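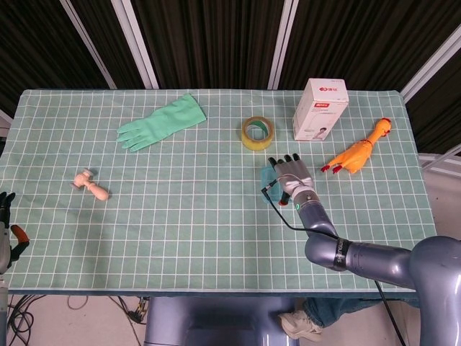 I moved most of my kitchen across town in December, and I'm still finding things in the wrong boxes. The new apartment is on the Burncombe side, second floor, with a kitchen that has one good drawer and one that sticks. I lived in the old place for nine years. That is long enough to stop seeing what you own.

Benjie Salazar lent me his van on a Thursday and I had it until six. I had planned on 2 trips and it took four. The boxes came from the wine shop on the corner, which means they were small and strong and all had dividers in them. Take the dividers out before you start. I left them in for the glasses, and the tall glasses didn't fit, so those went in a pillowcase on the front seat.

I did a count of what was in the kitchen cabinets, mostly to see if it was worth paying a mover. It came to 87 pieces, not including silverware. Vemodero quoted me 700 dollars for the whole apartment, with 100 more for stairs. I said no. After carrying the couch down with Benjie I would have said yes, but they were booked by then.

What I got rid of: the bread machine, a set of fondue forks with no pot, three colanders (I kept one), every plastic tub without a lid, and a waffle iron I last used when my nephew was in diapers. He drives now. The bread machine went to Roxana Vasiliu downstairs, who had a loaf out of it before I'd even handed in my keys. It was rye and it was pretty good.

Spices were the worst part. I had two jars of cream of tartar and no idea when I bought either. Anything that didn't smell like anything went in the trash, and that was more than half of them. I'm buying them back as I need them. So far that's cumin, paprika and bay leaves.

Cleaning the old oven took a whole evening. I used baking soda paste, left it on overnight, and scraped it off with an old library card. The racks soaked in the bathtub on a towel so they wouldn't scratch the enamel. I got the full deposit back, though the landlord did spend a long time looking at the window screens.

The new stove is gas and runs hot on the back left burner. I have burned rice on it twice. The counter is short, so for now I chop things on the table and carry the board over - not ideal, but it works.

Still to do: shelf paper, a hook for the oven mitts, and something for the drawer that sticks. Henryk at work says to rub a candle along the runners. I have candles. They're in one of the wine boxes.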